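Section 6. Recording Grasps on Loose Material (the Particle Scenes)

Before you begin

Section 5 dealt with solid objects, which stay in one piece and generally behave like invited guests. The particle scenes are another matter. They are used to collect demonstrations for the Mimance method, which learns a grasp from the motion of the fingers together with the motion of whatever is between them. In practice that means you will spend an afternoon in simulation moving small colored bits from one place to another, and the learner will judge you for it.

You need a working install of Mimance, the Filden hand-tracking add-on, and a finished calibration from Section 3. If you skipped Section 3, go back. The software will let you continue without it, and so will we, but the gripper will not.

6.1 Loading a particle scene

1. Start the simulator and wait for the status light in the lower bar to turn green. Yellow means it is thinking. Yellow for the length of a coffee means it has stopped thinking.

2. Open the Scenes menu and choose Particles, then Mixed Small.

3. Set the seed to 381. Every result in Section 8 was recorded with this seed, and you will want to compare yours with them before you wander off and choose a number you like better.

4. Leave Particle Contact set to Full. The Fast setting lets particles pass through one another when the pile gets crowded. It looks wonderful and teaches the gripper that matter is optional.

5. Press Reset once. Pressing it repeatedly adds a new pile on top of the old one. This has been reported as a bug and also, by one lab, as a feature.

Note: The colors in Mixed Small are labels for the contact log. They have no effect on weight or friction. Please stop sorting them.

6.2 Setting up the virtual hand

1. Put on the tracking glove and hold your hand flat until the on-screen hand appears.

2. Open and close your fingers slowly. The on-screen hand should follow. If it follows the wrong way around, you have the left-hand profile loaded.

3. In the Filden panel, set Hand Role to Guide. A guide hand can point and steer but applies no force to the particles. The other choice, Contact, lets the hand push the pile around, and any demonstration recorded that way will be thrown out at the filter step.

4. Check that Log Guide Hand is ticked. Mimance uses the pointing direction as a hint about where in the pile you are paying attention. Without it, the learner has to guess, and it guesses like a tourist.

Caution: Do not switch Hand Role during a recording. The file will save, open, and play back without complaint, and it will be useless. You will find this out much later, when the training run ends with a gripper that waves.

6.3 Recording a demonstration

1. Move the gripper over the pile with the fingers open. Approach from straight above for the first set. Slanted approaches come later, once you have something to be proud of.

2. Press Record. Wait for the tone.

3. Lower the gripper, close it at a steady speed, and lift. A smooth, boring motion is what you are after. Flourishes are copied faithfully.

4. Carry the load to the target and open the fingers.

5. Keep recording until the particle count in the side panel stops changing. If you stop early, the particles still in flight are logged as missing, and the learner concludes that they went somewhere nice.

6. Press Stop and give the run a name. "test2_final_REAL" is allowed but will be remembered.

Repeat until you have six clean runs. Two of them should be deliberately poor, with a small load or a crooked lift, and tagged Poor in the run list. The method needs bad examples to tell the difference. Most new users have no trouble producing these and only forget the tag.

6.4 Checking a run with the step viewer

Open the run in the Dera viewer and step through it one time slice at a time. Playing at full speed hides nearly everything worth seeing. At a single step, the loose cloud over the gripper is easy to tell apart from the load between the fingers, and you can see where the guide hand is pointing. 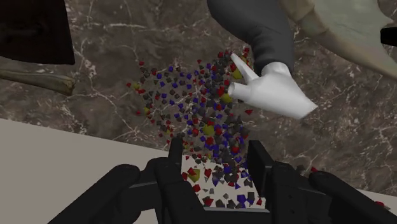

One early user wrote in to say that the viewer taught her more than the training curves did: I had a score I was pleased with for weeks, and then I stepped through the runs and saw that the gripper was being rewarded for particles that simply hadn't landed yet. Now I read the held count only after everything has settled, my scores are lower, and I believe them. I would put that warning in large type if it were my manual.

It is not her manual, but she has a point, so:

CAUTION: READ THE HELD COUNT ONLY AFTER THE PARTICLES HAVE SETTLED.

To do this, drag the time slider to the right until the Motion bar reads zero, then press Count. If the bar never reaches zero, some particle is jittering in a corner. Raise Damping by one step and replay the run. Do not raise it further, or the whole pile will take on the character of cold oatmeal.

6.5 Known problems

The gripper closes and the pile explodes. The closing speed is too high for the time step. Halve the time step. If you halve the speed too, you will never know which one fixed it.

The guide hand drifts during a long session. Hold your hand flat for three seconds and press Recenter. Resting your elbow on the desk also helps.

Runs recorded before the April release will not open. Convert them with the Charvát import tool, found under File, Import, Older Runs. The tool keeps the motion and drops the tags, so you will have to mark the poor ones again from memory.

Continue to Section 7 to filter your runs and start training.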